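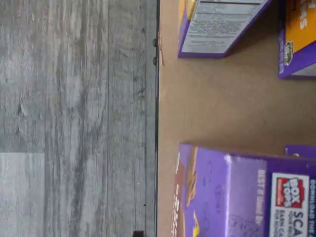

Why Does the Upstairs Hall Squeak? Mapping Floor Noise in an Old School Building

Project report by Lâm Vi and Natanael Araújo
Project advisor: Irén Antal

Background

Everyone at Monthorpe knows the upstairs hall. Walk down it during a test and the whole floor hears you coming! We wanted to find out where the noise comes from, and whether the weather has anything to do with it.

Most squeaks come from two things rubbing together: board against board, or board against nail. Wood swells when the air is damp and shrinks when it is dry, so our guess was that the hall would be louder in the dry, heated months, when the gaps between boards open up.

What we did

We marked a grid on the hall with masking tape, 300 squares in all, and took turns stepping on every one while the other person listened and wrote down a score. Zero meant silent and 6 meant you could hear it from the stairs. We did the whole walk once in August, before classes started, and again in winter with the heat on. A cheap humidity meter sat on the windowsill both times.

Natanael is heavier than Lâm Vi, so after some arguing we agreed that only Natanael would do the stepping. Lâm Vi did all the scoring.

What we found

The winter walk was louder, and we were thrilled to see it show up so clearly on the map. Around 30 squares that were silent in August made some noise in winter. The surprise was the pattern. We expected the middle of the hall to be worst because it gets the most feet, but the loudest squares ran in two lines close to the walls — right where the old heating pipes pass underneath.

Adalberto Bastos, who repairs floors in town, looked at our map and told us pipe heat can dry out the boards just above it. He also showed us how to work powdered graphite into a joint. We tried it on the six worst squares, and four of them went quiet.

Problems

Our scores depend on one person's ears. A sound meter would be fairer, and we would love to borrow one next year and do the walk every month. We also lost part of the tape grid to the floor polisher and had to measure that end again.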